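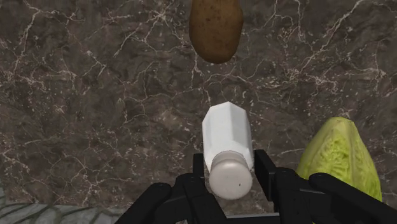 Potato, shaker and leafy veg on a dark worktop

Search the guide... Go

Section 2: Setting up comment alerts for your advert

Right, so your advert is going live and you'd like to hear about it before your aunt does. I set Flukow up for the Hollmann soup campaign in June, and these are the steps I still use.

1. Open Flukow and pick your campaign from the left-hand list. Mine was called "Hollmann June", so do think of a better name than I did.

2. Click Alerts, then New alert. Type in the brand, the slogan and the name of anyone famous who appears in it (plus the usual misspellings!).

3. Set the complaint level to 40. I tried 30 first and my phone buzzed all through dinner.

4. Add two people who can pull the advert. I put Halyna Onyshchenko and Petro Moroz, and both had to click the link in their email before it saved.

5. Press Send test. It should land in your inbox marked DRILL.

Note: adverts loaded before 2017 won't show old comments – you'll have to import those from Dramo by hand.

Caution: Pause all posts also stops your apology going out. I found this out at Minimcombe, with the apology all typed up and ready. Publish the statement, check it's showing, then pause.

Related
Writing a public apology
Moving campaigns over from Dramo
Adding a celebrity's agent to your alerts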